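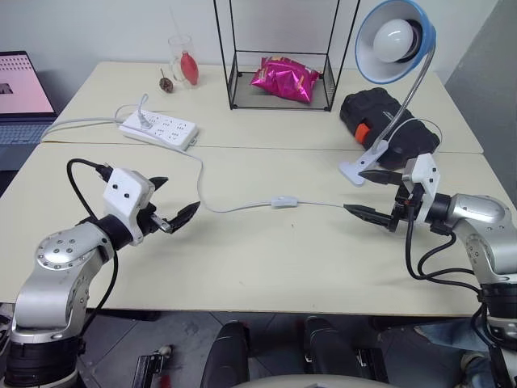
Cream tables, pushed together, seam across the middle.

November, notebook, sourdough side project (starter drying)

Starting 8:15 am. Batch from last night out of the dehydrator. Sheets came off the parchment ok, corners still bendy so back in for another hour. Should snap, not fold. Modton flour batch is darker than the Sedora one, same as last time. Smell: Modton sharp, almost nail polish, Sedora more like yogurt.

Weights. Wet starter spread on parchment, 500 g per flour. Total flour used since we began the log is 1,871 g, need to reorder before the next round. Check if Okafor still carries the small bags, the big ones go stale on us.

Dehydrator dial says 95 F but the probe on the middle tray reads closer to 99. Too warm for my taste. Turned it down a notch, will recheck after lunch. Whoever used it for apple slices pls wipe the trays, sugar all over the bottom one.

Revival test, jars A B C. Crumbled flakes, lukewarm water, wait till soft, then flour. Stirred with the chopstick, not the metal spoon (no reason, habit).
A - Modton, dried last month. Bubbles at the edge by 11. Good.
B - Sedora, dried last month. Nothing at 11, a few pinholes at 1:30.
C - Zullow rye, the old bag from the back of the shelf. Liquid on top, gray, no bubbles. Giving it one more feed then its going out.

Fed all 3 at 2 pm, equal parts flour and water. Rubber bands at the start line. B was thicker than the others, I think I shorted the water. Added a splash, did not weigh it. Bad. Note it.

Lunch check on the probe: 94. Leave it there.

Storage. Flakes go in the screw-top jars now, bags let damp in. Some 37 jars left in the cabinet, lids don't all match, the gold ones fit the tall jars only. Label with flour + month, in pencil, marker rubs off in the freezer.

4:40 pm. A has doubled and domed. B up maybe a third. C flat, smells like paint, tossed.

To do
- grind half the Modton flakes to powder, see if it wakes up faster than flake
- repeat B with the water weighed this time
- new bag of rye before redoing C, not worth testing agian with the old one
- scrape the parchment, it can go one more round

Left A in the fridge, top shelf, loose lid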